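Brotavora (motor sailer)

Brotavora is a 19 meter wooden motor sailer used for week-long crewed charters out of Pomar. Built by the Kofler yard as a cargo and ferry boat, converted to passenger use later. Two masts, one engine, sleeps six guests plus crew. Sister vessel: Virkadia (see below). The name is also used loosely for the charter company that runs both boats, though on paper the company is registered as Pomar Coastal Passages.

Contents
1 History
2 Design
3 Accommodation
4 Charter operation
5 Virkadia
6 Registration
7 See also

History

Laid down at the Kofler yard, on the slip nearest the road. The order was for a plain workboat to carry crates, livestock feed and the odd passenger between Pomar and the outer islands. Ran that route year round until the car ferry started. After that, laid up on a mooring, then sold, then sold again. One of the owners in between used her for sponge diving trips. No record of how long this lasted.

The third owner had the hold cleared and cabins built into it. Work was done back at Kofler, in two winters, because the money ran out after the first one. The original wheelhouse was kept. The cargo hatch became the main saloon skylight, and the coaming is still the old one, with rope wear on the forward edge.

First charter season began in May, with a small number of bookings, mostly from people who already knew the harbor. A full refit of the rigging followed. The boat relaunched under the present company on 04/06/2021.

Design

Carvel hull, full bow, broad flat counter stern. Shallow draft for her size, a leftover from the island run, where several of the landings had no proper quay. It lets her into anchorages most boats this length have to skip. Downside is that she rolls at anchor in any swell from the side, and does not point well to windward. Most passages are made under engine with the mizzen up to steady her.

Rig is gaff on both masts. The topsails were dropped in the refit and the spars cut down. Sails are tan, replaced as needed, so the shades don't match. Steering by wheel, chain to a quadrant, with an emergency tiller stowed under the aft bench.

Engine is a marine diesel fitted amidships, below the galley floor. Acces is through a hatch beside the stove, so no cooking during an oil check. Generator is aft, in its own box, and is shut down overnight by company rule.
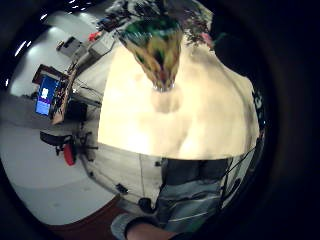
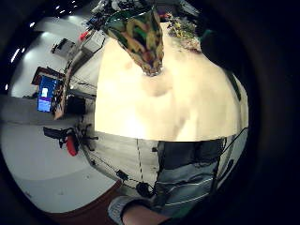 Two views of a mottled pattern, green and yellow with some red, against a pale cream surface.

Accommodation

Three double cabins for guests. Two forward, one aft. The aft cabin is the largest and has a stern window, and costs the same as the others. Goes to whoever books first. Each cabin has a washbasin; the two forward cabins share a shower and head, the aft has its own. Hot water when the engine has been run.

Crew of three: skipper, cook, deckhand. Crew bunks are in the forepeak, reached by a ladder from the foredeck.

Meals are on deck under the awning, or in the saloon when it blows. The galley has a gas stove and an ice box as well as a fridge. Breakfast and lunch are included in the charter rate, dinner on all nights but one, when guests go ashore. Drinks are charged separately and written in a book kept by the wheelhouse door.

Charter operation

Season runs from May into fall. Standard charter is one week, Pomar to Pomar. The usual route goes out along the coast, across to the islands and back on the inside passage, but no route is fixed and the skipper has last say on weather. Whole boat only. Cabin-by-cabin bookings were tried for one season and dropped.

Deposit is 30 percent at booking, rest before boarding. Fuel included up to a set number of engine hours per day, extra billed at cost. Harbor dues are included at Pomar and nowhere else.

Swimming ladder, two kayaks, a rowing dinghy with a small outboard. No jet skis or other motor toys. Snorkel gear is carried in mixed sizes, fins less so.

Winter layup is at Kofler, ashore and under cover. Caulking and bottom paint done every year, deck seams when they need it.

Virkadia

Younger sister from the same yard. Same lines, but with a higher wheelhouse and a single mast. Was never a cargo boat, and was fitted out from the start for day trips. Carries passengers on harbor tours and a lunch run to the nearest island, no overnight berths. The two are often confused in older brochures, and at least one postcard sold in Pomar has Virkadia captioned as Brotavora. From astern the easiest way to tell them apart is the window: Virkadia doesn't have one.

Registration

Entered in the Pomar harbor register as number 1042. The number is carved in the main beam, and can be seen from the saloon. Home port painted on the stern. Before the conversion she was listed as a cargo vessel under the same number, wich was kept when the class changed.

See also

Kofler yard
Virkadia
Gaff rig
Crewed charter
Pomar harbor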